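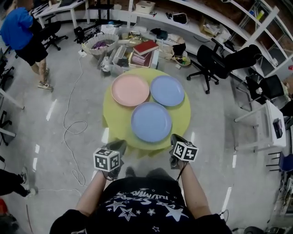 Why I'm Not Sold on the Three-Person Booth

Joltwood announced its new broadcast team for the regional soccer package in March, and I have now sat through enough matches with it to say what I think. I think it's one voice too many, and I think the people who put it together know that and did it anyway.

If you missed the news, the play-by-play is still Wycliffe Shirima, who has been calling these games since they were on a channel you had to phone someone to get. Next to him is Mireille Mansour, the former keeper, who did a good job as the lone analyst last season. And now there is a third chair, filled by Khôi Chu, who retired in the fall and was given a contract before he had called a minute of anything.

I have nothing against Chu. I liked him as a player. He was a midfielder who saw things early, and he gave a good interview, and somewhere along the way those two facts got added together and came out as "future star broadcaster." I have never understood that math. Plenty of players see the game well. Telling somebody else what you saw, in the four seconds before the next throw-in, is a separate skill and most of them don't have it.

The press release called the new booth "a conversation." I've been hearing that word for years and it always makes me want to turn the volume down. I don't want a conversation. I want to know who just went down, whether the flag is up, and why the left back keeps getting caught on the wrong side of his man. Shirima gives me the first two. Mansour gives me the third. What I get from the new guy, so far, is a lot of agreeing.

Listen for it the next time you watch. Mansour makes a point about the keeper's starting position, a good one, the kind you only get from somebody who played there. Chu comes in with "No, absolutely, absolutely," and then says the same point again with the words in a different order. By the time he's finished there's been a corner. Shirima has to jump in halfway through it, and he sounds rushed, and Shirima never used to sound rushed.

In the opener I missed the buildup to the only goal because the booth was talking about a hotel they'd all stayed in. The ball was in the net before anyone said the scorer's name. I rewound it to be sure I was being fair. I was. The hotel story didn't even have an ending.

My friend Ánh Lưu thinks I'm being a crank about this. Her argument is that every booth needs time, that Mansour was stiff for her first 6 games too, and that I complained about her back then. I went and looked at what I wrote. She's right that I complained. But what I complained about was that Mansour was too quiet, and I'd take that problem over this one any day of the week. Quiet people can be encouraged. It's very hard to get a man with a microphone and a contract to say less.

Ánh also says the younger fans like it. Maybe. I keep reading that the younger fans like things, usually in a quote from somebody whose job is selling those things. The young fans I watch with are my two nephews, and they have the sound off and are looking at their phones.

Then there's the money. Nobody outside the building knows what Chu is being paid, and I don't trust the numbers going around on the message boards, so I won't repeat them. But we do know Joltwood dropped the sideline reporter. Thư Lương did that job for 7 seasons, and she was the one who told you that a player was limping in the tunnel or that the assistant coach was having words with the fourth official. That's news. You can't get it by sitting upstairs next to two other people looking at the same monitor. So the trade was a working reporter for a famous name, and I'm supposed to see that as an upgrade.

Lương has landed at Sinaga, doing their audio show, and she's very good on it. I'd recommend it even if you don't follow the league closely. She asks a question and waits for the answer.

I'll be fair about one more thing, because a couple of you wrote in after my last post. There was a stretch in the second half of the rain game when the three of them did work. A red card came out after a long review, and Shirima laid out what the referee was checking, Mansour said she thought it was harsh, and Chu said flat out that he'd made that same tackle himself and deserved to go when he did it. That was interesting! It lasted maybe two minutes. He disagreed with somebody, he had a reason, and he said it once. If I got that for the whole match I'd stop writing these.

But then play restarted and we were back to absolutely, absolutely.

What I suspect is going on is that the third chair isn't there for people watching the match. It's there for the clips. Three people laughing at a desk cuts up nicely into 30 seconds of video with the Skustis logo in the corner, and that goes out the next morning and somebody counts how many times it was watched. Fine. That's a business. I only wish they'd film it on a different day and leave the match to the people calling the match.

A reader asked whether I'd feel the same about a three-person booth in other sports. Mostly yes, though I'm softer on it for baseball. There's room in baseball. You can tell a whole story between pitches and come back with nothing lost, and the good crews know how to park a story when something happens. Soccer doesn't stop for you. The gaps are short and you don't know when they're coming, and two voices can learn each other's timing over a season or so. Three have a much harder time of it. I've heard it done well overseas on big tournament nights, by people who had worked together for years, and even then I thought the third one was mostly there for halftime.

Which would be my suggestion, for what it's worth, and it's worth nothing to Joltwood. Put Chu at halftime. Give him the screen and the pen and let him take apart one sequence for us, the way he apparently used to do for his teammates. He'd have time to finish a thought. Mansour could have her space back. And Shirima could go back to letting the crowd carry a few seconds, which he was always good at — I'd forgotten how good until I put on one of last year's matches to compare.

Somebody at the network will say the ratings are up. They may well be. The home side has also won more than it has lost for the first time in a while, and they moved the kickoffs to an hour when people are awake, and I'd want to see those two things pulled out of the number before I gave any credit to a third microphone. I don't expect that to happen.

The next match is 10th April, away, and I've been told by someone who would know that Mansour is off for it and they're going with just Shirima and Chu. So we'll get to hear him with nobody to agree with. I'm curious, I'll admit that much. I'm going to watch it with the Lodik radio feed cued up on the laptop in case I need it.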